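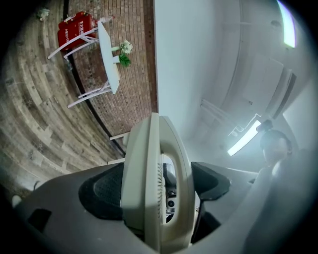 Print | E-mail

4.2 Herd records and family labor

We turn now to the farms themselves, and to the people who get up before dawn to keep them going. Of the 769 households on the Iltton dairy roll, 736 returned our form, and 669 of those answered every question on family labor – a better return than we had dared hope for in December, when most kitchens are busy with other things.

Families at Skeltudside tended to share the milking between two generations, while those near Hadeck more often hired a neighbor for the evening shift. Figure 3 shows hours of unpaid work by herd size, and the reader will notice that the line climbs gently and then flattens once a farm passes 700 acres. We had expected it to fall. Several families wrote long and generous notes in the margins, and these suggest that the hours saved in the parlor go straight into fences, feed and paperwork.

Figure 3. Weekly hours of unpaid family labor, by herd size, Iltton dairy roll.

Print this section | E-mail this section

Related items
Pasture rental in the Hadeck valley
The Laskowska barn survey: methods
Youth clubs and farm succession at Skeltudside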